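# closedero-swim-results

Age-group swim meet results, Closedero pool, long course and short course mixed (see `course` column, please actually filter on it).

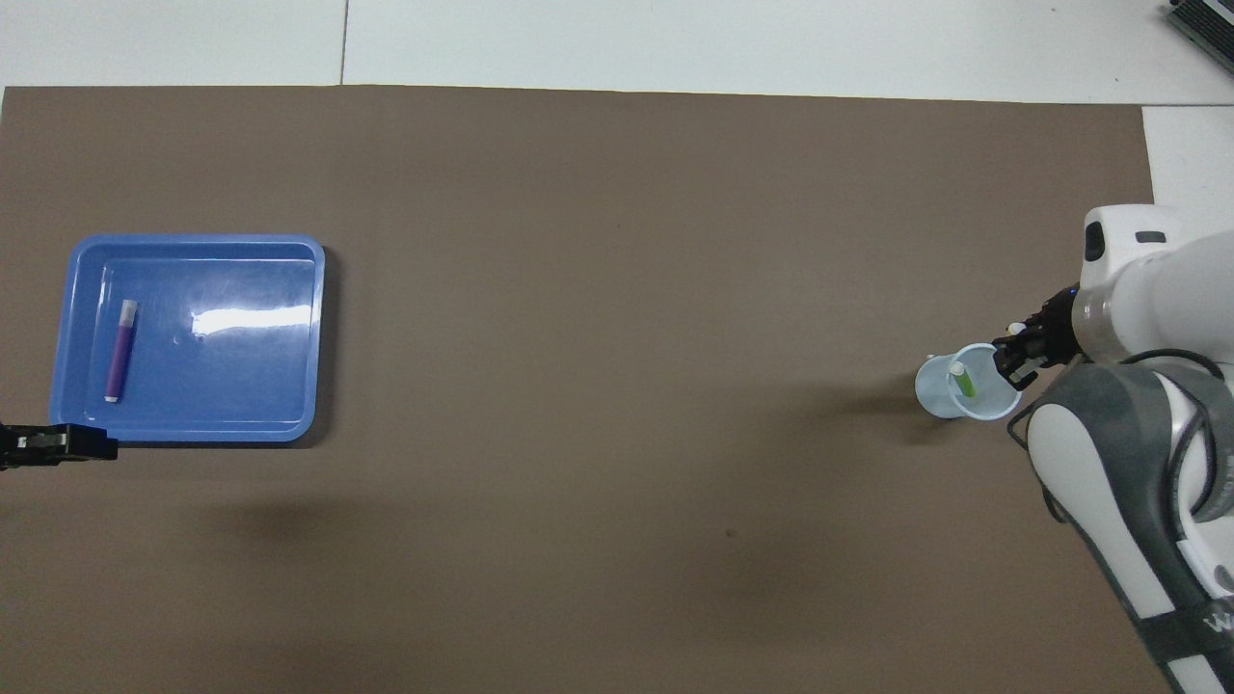 Trirkden wrote in asking why the relay splits don't add up to the relay total in the April files, and whether they should just drop them. Keep them. Totals come from the touchpads, splits were done by hand on deck. Use `total_s` for ranking, splits only for pacing stuff.

## What's in it

- 3,371 swims, one row each
- 238 swimmers, ids only, no names
- 7 meets
- individual + relay, finals and heats both

## Files

- `swims.csv` - the main one
- `meets.csv` - meet id, course, pool length, timing system
- `relays.csv` - legs in order, joins on `swim_id`

## Columns people ask about

| column | notes |
|---|---|
| `stroke` | fr, bk, br, fl, im |
| `total_s` | seconds, two decimals |
| `age_grp` | age on first day of the meet |
| `status` | ok, dq, dns, dnf |
| `club` | as typed on the entry form |

`club` is messy. Fitanton shows up three different ways, Dvořáček with and without the accents. Clean it yourself for now, mapping table is on the list.

## Known problems

- 40 rows have no heat number. Not comming back, the sheets are gone
- DQ swims keep their time in some meets and are blank in others. Check `status` first, never the time
- meet 4 lane numbers are reversed (lane 1 is far side). Not fixed
- backstroke leadoff in medley relays is NOT copied into the individual table, even when it was a legal best time

## Don't

Don't convert long course to short with a flat factor and then rank kids on it. Turns matter too much at the younger ages. Also don't try to match ids back to swimmers, we will pull teh files.

## Changes

Sun 24 May - fixed duplicate 200 IM heats, added `status`, renamed `time` to `total_s`. Old scripts will break, sorry

## Todo

- club mapping
- reaction times where the pads logged them
- open water?? maybe seperate repo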